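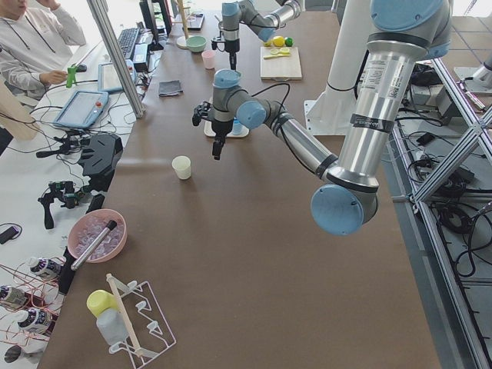 Reece Kershaw would have kept the old open day, the one in the parking lot with the hot dogs, and he told me so before I had my visitor badge on. You could park closer then, he said, and they let you take home a bag of seconds.

Home | Visits | Food and Drink | Archive | Contact

Cestero Mill open day
By Ashley Lightfoot
March

The Cestero flour mill opens to the public for one morning in March. Doors were at 9 and the first group went in with 10 people, all in hairnets. Our guide started on the top floor, where the wheat is cleaned, and we worked our way down by the back stairs. They are steep and there is only one handrail.

The roller floor was the loudest part. We were given earplugs and the guide used a whiteboard. She wrote that the mill can fill 400 sacks in a shift, mostly bread flour, with some rye in the fall. The sifters shake hard enough that you feel it in your shoes.

Tasting was in the break room. There were 2 loaves, one from the standard white and one from a coarse whole wheat sold as Lavoie. I liked the whole wheat better, though it was crumbly and needed butter.

The shop takes cards now. A small bag of Lavoie came home with me, and the rye was already sold out. Parking is on the north side, and the gate closes at noon.

Recent visits
Iluvum glass works
Prurkero salt sheds
Spring seed fair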